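Retail Packaging and Labeling
Unit 2 notes: small packs
Instructor: Seren Llewellyn
Posted 10/05/2020

Reading for this unit: chapter 11, and the Sikder handout on shelf tests.

1. What a pack has to do

A pack holds the product, protects it on the way to the store, and tells the buyer what it is. On small goods such as candy these jobs compete for very little space. A round container makes it harder still, as only part of the label faces the buyer at any one time. Designers often repeat the name so that some of it shows from every side.

Color carries a lot of the load. Buyers tend to pick up color first, then shape, then words. A cap in the same color family as the label makes the whole pack read as one block.

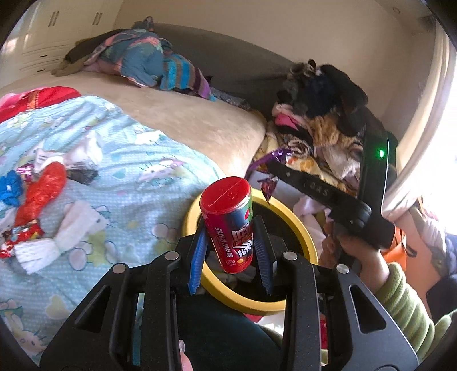

2. Unit price

Small packs nearly always cost more per ounce than large ones. The pack itself is a bigger share of the cost, and so is the handling. Work out the unit price before comparing two sizes.

Practice: Brollora sells mints in a 2 oz tin and a 14 oz bag. The bag costs four times as much as the tin. Which has the lower unit price? Show your steps.

3. Flat packets

Flat packets ship well and take little room on a hook or in a tray. They have one main face, so the picture and the name have to share it. A border helps the packet stand apart from others in the same tray, but it also eats into the printed area.

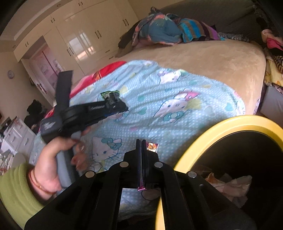

Legal text usually goes on the back, and this is where type size becomes a problem. In the Nirness case, Rizwan Sikder showed two backs to 82 shoppers. Only 14 could find the allergen line on the first version. The second used the same words – larger type, fewer logos – and most found it.

For next class, bring the Dewan and Bikus worksheets, filled in.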